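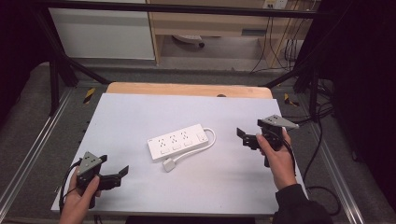
*A power strip on the work table at the Brerthorpe site, with a hand-held gripper on either side of it.*

# The Fault in the Handle

**How a worn cable spoiled weeks of training data, and what one laboratory changed as a result**

BRERTHORPE, 27/01/2024. The first sign of trouble was a gripper that closed on air. In a test run at the Brerthorpe automation laboratory last July, a two-armed robot reached for the plug of an ordinary power strip, brought its fingers together short of the target, and carried on with the rest of the task as though the plug were in its grasp. The arms moved smoothly. The control software reported no error.

Engineers reset the table and repeated the run. The result was the same in 16 of the next 25 attempts, always on the right-hand side.

An internal review, completed this month and shared with this magazine, traces the failure to a source well outside the robot. The arms were sound. The model that directed them had learned from recordings in which the right gripper was reported as closed when it was still partly open, and it had learned the lesson well.

## A task chosen for its difficulty

The laboratory teaches its robots by demonstration. An operator holds a pair of grippers by hand and performs a household or workshop task at a table, while the equipment records the position of each gripper and the width of its opening. The recordings are then used to train a model, which directs a pair of robot arms fitted with matching fingers.

Handling a power strip is among the harder tasks in the program. The cable is flexible and seldom lies the same way twice. The plug is small, and it must be gripped firmly enough to turn but not so firmly that it slips out sideways. Small errors in the recorded opening of the fingers, which would hardly matter when lifting a box, decide whether the plug is held at all.

"We selected it as a demanding test of two-handed work," said Natalia Cisneros, who directs the laboratory. "It then became a demanding test of our own procedures, and we did not pass on the first occasion."

The strips used in the sessions are not connected to the mains. That rule was in place before the fault appeared and has not changed.

## What the review found

Each hand-held gripper sends its readings through a cable that runs down beside the table. In the right-hand unit, the review found, the cable had been flexed repeatedly at the point where it enters the handle. One conductor had partly broken. When the operator raised the unit above the table and turned the wrist inward, the signal dropped out for a fraction of a second.

A dropout of that kind should have been easy to detect. The recording software, however, had been written to tolerate brief gaps. When a reading was missing, it filled the space with an estimate based on the movement just before. If the fingers were closing when the signal was lost, the software assumed that they had continued to close. The saved file contained an unbroken, plausible curve and no mark to show that part of it was a guess.

The review examined every power strip session recorded with the unit and identified 357 affected demonstrations. Most contained a single dropout, and it tended to fall at the moment of grasping, when the wrist was bent most sharply.

Sowmya Subramaniam, the engineer who led the review, said that the operators had performed the task correctly throughout. "The person at the table picked up the plug every time," she said. "The record said something slightly different from what the hands had done. A reviewer reading only the numbers had no means of telling the two apart."

She found the cause by comparing the recorded finger opening with the video from the same sessions, one demonstration at a time. In the video, the fingers were visibly apart at moments when the file listed them as shut. She then connected the suspect gripper to a bench meter and bent the cable by hand until the reading failed.

## The safety question

No one was hurt, and no equipment was damaged beyond a bent plug pin. The review nevertheless classes the episode as a safety matter, and devotes its longest section to explaining that decision.

A robot that believes it is holding an object will act accordingly. In the July tests, the right arm completed a pulling motion with nothing in its fingers, and moved faster than intended with no load to resist it. The arm was working behind a barrier and at reduced speed. Had the same model been released to Tastevano, the parts distributor that was to host the first field trial, the arm would have worked close to staff.

The trial was postponed. Tastevano was informed of the reason in writing, and a new date has not been set.

The review also criticizes the laboratory's acceptance test, which measured whether a trained model finished its sequence of movements. Eight early runs were marked as successful on that basis. In three of them, the plug had never left the table.

## Changes in practice

The laboratory has withdrawn all 357 demonstrations and has chosen not to repair them. New recordings began this month with replacement cables supplied by Zavetti, whose design supports the cable with a molded sleeve where it meets the handle.

Missing readings are no longer filled in. Any gap now stops the recording, sounds a tone, and requires the operator to begin the demonstration again. At the start of each session, the operator opens and closes both grippers fully in several wrist positions, and the readings are compared with a fixed gauge. Cables are logged by hours of use and retired on schedule, whatever their outward condition.

The acceptance test has been rewritten by Govindasamy, an outside testing firm. A run now counts as complete only when the final position of the object has been confirmed by a separate measurement.

These steps have slowed the work. Cisneros said that the number of usable demonstrations recorded in a session has fallen, and that she does not expect it to return to its earlier level. "The earlier level included files that should never have been counted," she said.

Subramaniam is now examining recordings made with the same gripper for two other tasks, folding cloth and stacking trays. Her findings will be added to the review as an appendix. The damaged cable has been kept, labeled and stored with the session records.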